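The Slow Education of a Very Expensive Hand

Closing the lid of a box takes most people about a second and no thought at all. At Primside, a robotics outfit on the second floor of a former glove warehouse, it has taken two adults most of June.

The plan, as Kornél Antal explained it to me over a vending machine coffee, is simple. You don't write a program that tells a robot how to shut a box. People tried that for years, and what they got was a program that could shut one box, in one spot, under one lamp. You pick up a gripper much like the robot's own, hold it by a handle, and do the job yourself while a camera on the tool watches the fingers. Then you do it again. Antal had done it 400 times when I met him and was aiming for 900. He has a degree in mechanical engineering.

"My mother asks what I do," he said. "I tell her software."

The hand-held tool is called the Dukeck, a name that survived three rounds of marketing advice. It has two blunt black fingers that open and close with a trigger, and using it is like eating soup with barbecue tongs. I was allowed a turn. The box was nearer than I thought, the fingers were wider than I thought, and my first attempt sent it skating off the table and into Antal's lap. He saved the recording. Failures go in a separate folder, he told me, and mine would have company.

What makes a good demonstration is a matter of some dispute. Antal moves like a man defusing something. Wian Molefe, who works the other shift, goes at the table like a short-order cook and gets through twice as many runs before lunch. The robot, trained on both of them, picked up a style of its own: a long, thoughtful approach followed by a lunge. They spent a week arguing over whose fault the lunge was.

Molefe blames the hesitation. "It stops in the air above the box and thinks," she said. "Kornél does that. I've watched him do it with a sandwich."

The rule they have settled on is to be boring. Start with the fingers open. Approach from a slightly different place every time, and move the box a little between runs. Don't pause to scratch your nose, or the robot may come to regard nose-scratching as part of the procedure, and it has no nose. When a run goes wrong, you let go, back off and start over, and you try not to say anything the microphone shouldn't have. 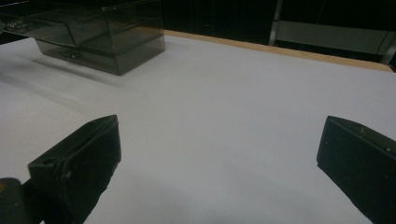

Driving from the next room

The alternative is remote control, and Primside has a room for that as well. The operator sits in front of two screens with a pair of jointed levers called the Prelon, and the real arm, on the far side of the wall, copies whatever the levers do. The advantage is that the robot is learning with its own body. The drawback is that you're now eating soup with barbecue tongs by mail.

There is a delay, too small to measure with a kitchen timer and quite large enough to ruin an afternoon. New operators chase it. They push, see nothing, push harder, and then watch the arm carry out both instructions. Molefe's advice is to move as if the air were syrup. She can thread a shoelace this way, and did so for me with the air of someone who has been asked to do it at parties.

Primside's one paying customer is Baloyi, a parts distributor that would like somebody other than its night staff to sort small hardware into boxes and shut them. On my last afternoon the arm was given 17 tries at the closing part. It managed 8. One of the others was a near miss, and during another it patted the lid twice and withdrew, apparently satisfied.

Antal wrote the number on the whiteboard, under a lower number from the week before. Then he picked up the Dukeck, wiped the fingers on his sleeve, and asked Molefe to move the box a little to the left.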